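Plolevport packing bench: README

Last updated February 23, 2023 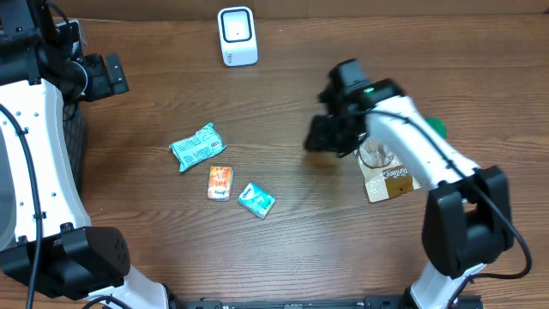

I put this dataset together because people at work kept asking me what the two arms had been "learning" all this time, and I got tired of answering in the break room. So it's all in one folder now, and you're welcome to poke through it!

What's in it

There are 600 episodes from the small-goods bench at Plolevport, where we pack mixed orders for Drusance. Small-goods means pouches, wrapped packets, little boxes, anything light that goes out a few pieces at a time. Each episode is one attempt at one order, and I kept the bad ones. If a pouch got dropped or a box ended up on its side, it's in there with a note. The arms work on the same wooden tabletop we used to pack on by hand (yes, the grain shows up in everything, and yes, it confused our first model for a while).

Folders

episodes/ has the video and joint positions
notes/ has whatever the person on shift typed, typos included
killer/ has the stop log

About that last one. Killer is our name for the little script that halts both arms when someone hits the stop key. It was a joke on day one and then it got into the code, so now we're stuck with it. New hires hate the name. I've promised to change it by June.

How the job changed

I packed by hand on this bench for 2 years before the arms came, so take this part as my own opinion. My wrists are better. I stand less. I also talk to people less, because one person now watches the bench where two of us used to pack side by side, and I do miss that. The other job didn't go away — it moved to returns, which is louder and has worse light.

The thing I didn't see coming was how much typing there'd be. We cover more than 80 item types, and somebody has to say what went wrong with each one. Management counted that as "free time" at first. We pushed back, and notes are paid bench time now. Please don't skip the notes folder, it's the part people worked hardest on.

Known problems

Shiny wrappers and clear windows on pouches are labeled unevenly. Soft packets lying at an angle have the shakiest grasp labels. Anything from the Zakharchenko line got renamed halfway through, so you'll find the same items under old and new names. I'm merging them by hand, slowly.

Using it

Fine for research and teaching. Don't use the shift notes to rate workers, that was the deal when we agreed to share them. If you find a broken episode, open an issue with the episode number and I'll get to it between orders.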